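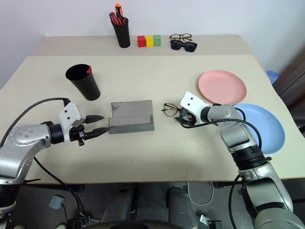
Hi Noman,

Quick update on the Strobel desk-tidying work, October through now (Tue 8 December). We're in decent shape, and I'm a lot happier than I was when I wrote the last one!

The layout is settled at last. Pen holder, the red, yellow and green cubes in a row, and the two pairs of glasses all live on the back shelf and stay put between rounds. I went back and forth on the sunglasses (they sit right up against the brown-framed pair, which bugs me) but moving them meant redoing the layout sheet, so I left them alone. The main surface is where the mess goes: black cup, gray piece, plates, the round glasses.

We planned 60 rounds for this stretch and got through all of them, which brings the total to 200. 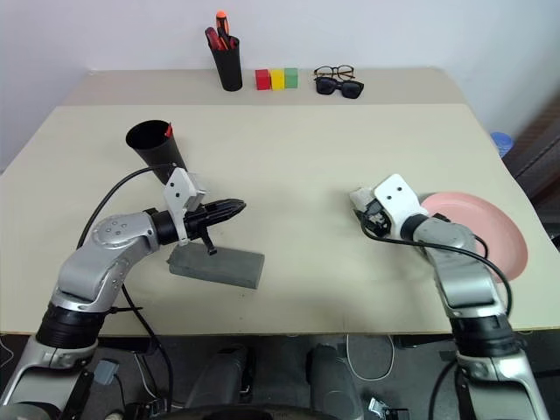 The cup is still my least favorite thing on the table. Getting it upright with the marker inside takes longer than everything else put together, and 9 of the rounds went over time on that step alone. I'd like to try a heavier one from Zilluvar before we change the instructions.

Money: the plates and spare markers came out of the Idero line, and there's enough left for the new cup. I haven't touched the Mododero part yet.

Next up is 10 rounds with the cubes moved down to the main surface, then the write-up. Could you let me know if you want the layout sheet attached to that or sent separately?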